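Stand: Oktober, gilt für Vuva ab Version 14. Rückfragen zu den Szenen an Deepika Kandasamy, zur Steuerung an Marwan Khasawneh.

## 4 Demonstrationen in der Simulation aufnehmen

Dieser Abschnitt behandelt die Aufgabenfamilie »Tür öffnen« mit dem zweiarmigen Modell. Die Einrichtung der Controller (Abschnitt 2) und die Anmeldung am Aufnahmeserver Flanisstead (Abschnitt 3) müssen abgeschlossen sein.

Pro Türvariante werden 300 gültige Episoden benötigt. Abgebrochene Episoden zählen nicht mit, werden aber gespeichert.

### 4.1 Sitzung vorbereiten

1. Vuva starten und das Projekt `tuer_oeffnen` laden.
2. Unter **Szene** die zugewiesene Türvariante wählen. Die Zuweisung steht im Aufnahmeplan von Vibeke Bundgaard.
3. **Zufallsstart** einschalten. Standort des Roboters, Wandfarbe und Bodenbelag wechseln dann bei jeder Episode.
4. Bedienerkürzel eintragen. Ohne Kürzel bleibt die Aufnahmetaste gesperrt.
5. Beide Controller in Ruhelage halten und **Nullen** drücken.

> **Hinweis:** Nach jedem Wechsel der Türvariante neu nullen. Der Versatz aus der vorigen Szene bleibt sonst erhalten und fällt in der Vorschau kaum auf.

### 4.2 Episode aufnehmen

1. Ansicht auf **Kopfkamera** stellen. Die freie Kamera ist nur zum Einrichten gedacht; was der Bediener dort sieht, steht dem Modell später nicht zur Verfügung.
2. Aufnahme mit der rechten Daumentaste starten. Ein kurzer Ton bestätigt den Beginn.
3. Den Greifer auf der Seite des Drückers heranführen. Den anderen Arm vom Türblatt fernhalten, Greifer geöffnet lassen.
4. Drücker fassen oder von oben belasten — beides ist zulässig, sollte innerhalb einer Serie aber gemischt vorkommen.
5. Tür öffnen, bis die Anzeige **Ziel** grün wird.
6. Arme vom Türblatt lösen und die Aufnahme mit derselben Taste beenden.

Bei der Annäherung mit dem linken Arm zeigt die Kopfkamera den Raum oft stark gekippt. Die Neigung nicht durch Drehen des Oberkörpers ausgleichen, solange der Drücker im Blick ist. 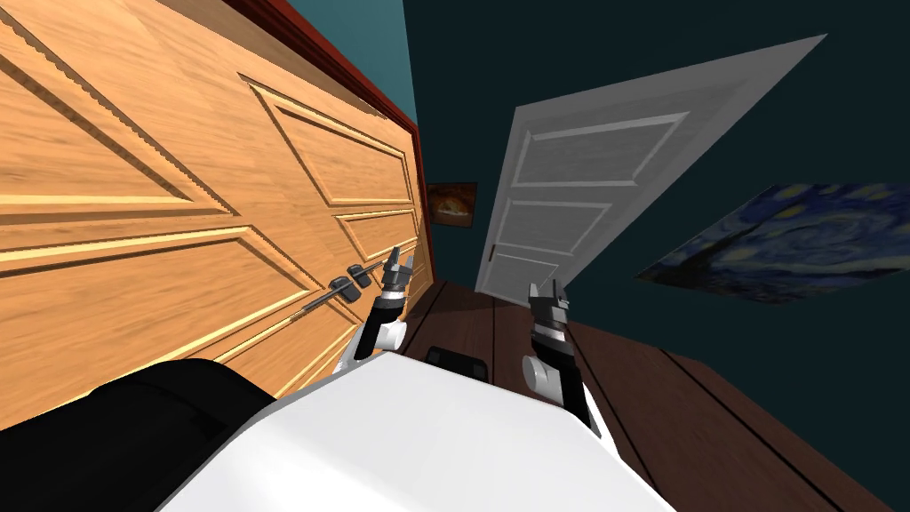
### 4.3 Episode bewerten

Nach dem Ende der Aufnahme erscheint das Bewertungsfenster. Zur Wahl stehen:

- **Gültig:** Ziel erreicht, keine Durchdringung von Arm und Türblatt.
- **Korrektur:** Ziel erreicht, aber mit mehr als einem Ansatz am Drücker.
- **Abbruch:** Ziel nicht erreicht oder Simulation instabil.

Im Zweifel **Korrektur** wählen. Muthu Thevar sichtet diese Gruppe von Hand.

> **Achtung:** Das Bewertungsfenster nicht mit Esc schließen. Die Episode wird dann ohne Bewertung abgelegt und beim Export übersprungen.

### 4.4 Übertragen

1. **Serie abschließen** drücken und warten, bis die Warteschlange leer ist.
2. Die Episodenzahl mit der Anzeige in Flanisstead vergleichen.
3. Bei Abweichungen nichts löschen. Seriennummer notieren und an Mohandas Iyengar geben.

Fehlercode 61 bedeutet, dass die Gelenkdaten und die Bilder unterschiedlich lang sind. Die betroffene Episode lässt sich nicht reparieren und muss neu aufgenommen werden.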